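Forum Skidel – Robotique étudiante et clubs
Rubrique : Projets en cours
Sujet : Pince à main, prise d'un dossier de chaise en rotin – réglage des mousses

radwa.m
Membre du club Murero
Posté le 04/10/2026

Bonjour à tous,

J'ouvre ce sujet pour le projet de second semestre de notre groupe au club Murero. L'année dernière on travaillait sur le tri de pièces imprimées, donc des objets rigides qu'on pose sur un tapis. Cette fois M. Srivastava nous a donné un thème « mobilier » : recueillir des démonstrations avec une pince tenue à la main, puis entraîner une politique qui sera rejouée sur le bras de l'atelier. La tâche retenue est de saisir une chaise par le dossier et de la rapprocher d'une table.

Le dossier est en rotin tressé. C'est ce qui nous pose problème. Le tressage est souple, il y a des trous, et selon l'endroit où on ferme les doigts on tient soit une bonne épaisseur de matière, soit presque rien. On a écrit un protocole d'une page avec la hauteur de prise, l'ordre des gestes et la position de départ. Chaque personne du groupe doit faire 30 prises par séance.

Vue depuis la caméra de la pince, une prise fermée donne ceci :

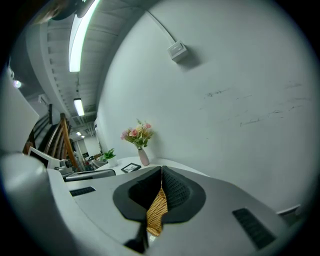 Prise sur le rotin, entre les deux mousses noires.

Mes questions :
1. Est-ce que vous gardez les prises où la matière descend très bas entre les mousses, ou est-ce que vous les retirez ?
2. Est-ce qu'il vaut mieux imposer un point de prise unique ou laisser varier ?
3. Pour ceux qui ont déjà changé leurs mousses, quelle densité ?

Merci d'avance.
Radwa Mahrous

colton_p
Membre

Salut Radwa. Pour la question 1, je les garde. Si tu retires tout ce qui n'est pas propre, ta politique n'aura jamais vu une prise moyenne et elle ne saura pas quoi faire quand ça arrive sur le bras. Au club Stevotdale on avait filtré très sévèrement la première série et il a fallu tout recommencer.

Pour la 2, laisse varier, mais note la variation. Nous on marque « haut », « milieu », « bas » dans le nom du fichier et ça suffit.

Pour les mousses je ne peux pas t'aider, on est restés sur celles d'origine.

jnavickas
Encadrant

Pas d'accord avec Colton sur le deuxième point. Avec un groupe d'étudiants et quelques séances, vous n'aurez pas assez de données pour couvrir toutes les positions. Fixez un point de prise, obtenez quelque chose qui marche, puis élargissez. Sinon vous arriverez à la présentation avec un modèle qui hésite partout.

Combien de démonstrations en tout pour l'instant ?

Jaanus Navickas

radwa.m
Membre du club Murero

162 enregistrées. L'objectif fixé par M. Srivastava est de 500 avant la revue de projet.

Je précise que la table et ce qu'il y a dessus ne bougent pas entre les séances. On a un vase avec des fleurs artificielles, une petite plante en pot et un petit cadre, et on a décidé de tout laisser en place pour avoir des repères visuels stables.

colton_p
Membre

@jnavickas Avec 162 je comprends l'argument, avec 500 moins. Une chaise, une table, un geste court, ce n'est pas une tâche énorme. Et un point de prise unique, en pratique, personne ne le respecte. Il y a toujours deux ou trois centimètres d'écart d'une personne à l'autre, autant l'assumer.

diane_dh
Membre, club Arsenault

Bonjour, je me permets de répondre sur les repères visuels. On a fait pareil l'an dernier, décor fixe du début à la fin, et le jour de la démonstration quelqu'un avait déplacé un pot. Le bras partait à côté. Je conseillerais de faire au moins une séance sur trois avec la table arrangée autrement.

Deuxième remarque, est-ce que tu enregistres aussi la phase d'approche, ou seulement à partir de la fermeture des doigts ? Sur ta photo le rotin est déjà pris et on ne voit pas le reste de la chaise. Si l'enregistrement commence là, il manque le plus utile.

radwa.m
Membre du club Murero

On enregistre aussi l'approche. J'ajoute une autre vue, avec plus de place pour la table :
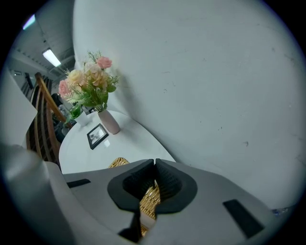 Le dossier tressé entre les doigts, la table ronde juste derrière.

Sur celle-ci on distingue mieux le motif en losanges. C'est là-dessus qu'on voulait caler la hauteur : compter les losanges à partir du haut du dossier et viser toujours la même rangée. Deux personnes du groupe trouvent que ça ralentit trop. Moi je préfère perdre quelques secondes au début de chaque essai.

Pour le décor variable, je vais proposer l'idée. Ça veut dire refaire une partie du protocole, donc je ne promets rien.

jnavickas
Encadrant

Compter les losanges me paraît une bonne méthode. Pour gagner du temps, un morceau de ruban adhésif sur le côté de la chaise, hors du champ de la caméra, à la hauteur voulue. L'opérateur le voit, le modèle non.

Vérifiez quand même sur les vidéos que le ruban n'apparaît jamais, y compris pendant l'approche. Avec un objectif aussi large, on filme plus de choses qu'on ne croit.

b.srivastava
Encadrant, club Murero

Bonjour. Je confirme les chiffres donnés par Radwa. Quelques précisions de ma part.

Le point de prise unique est un choix d'encadrement, pas une contrainte technique. Je veux que le groupe puisse comparer deux jeux de données : un premier avec hauteur fixe, un second avec hauteur libre. C'est demandé dans le rapport. Colton et Jaanus ont donc chacun leur moitié.

Pour les mousses, nous avons au local un carton qui date de 2020, avec plusieurs densités. Les plus fermes glissent sur le rotin à mon avis, mais je n'ai pas de mesure à vous montrer. Radwa, vous pouvez prendre celles que vous voulez, merci de noter la référence dans le cahier.

La remarque de Diane sur le décor est juste. À faire après la première moitié des enregistrements, pas avant.

Brijesh Srivastava

colton_p
Membre

Ça me va. Je maintiens que la hauteur libre donnera de meilleurs résultats, on en reparle quand vous aurez les courbes.

diane_dh
Membre, club Arsenault

Si vous changez les mousses en cours de route, séparez bien les fichiers. Chez nous on a mélangé les deux séries et on n'a jamais pu dire laquelle faisait baisser le taux de réussite. Et refaites la calibration de l'ouverture, l'épaisseur n'est pas forcément la même d'une mousse à l'autre.

radwa.m
Membre du club Murero

Merci à tous. Je résume ce que je vais mettre dans le protocole :
– hauteur fixe jusqu'à la moitié des enregistrements, ruban sur le côté de la chaise, hors champ
– ensuite hauteur libre, notée haut / milieu / bas dans le nom du fichier
– mêmes mousses pour les deux séries, on teste les autres à part
– on ne supprime pas les prises moyennes, on les étiquette

Pour le décor, on commencera par déplacer le vase et le cadre, la plante dans un second temps. Je posterai les premiers résultats dans ce sujet d'ici la fin octobre.

jnavickas
Encadrant

Ajoutez le nom de l'opérateur dans le fichier aussi. Des initiales suffisent.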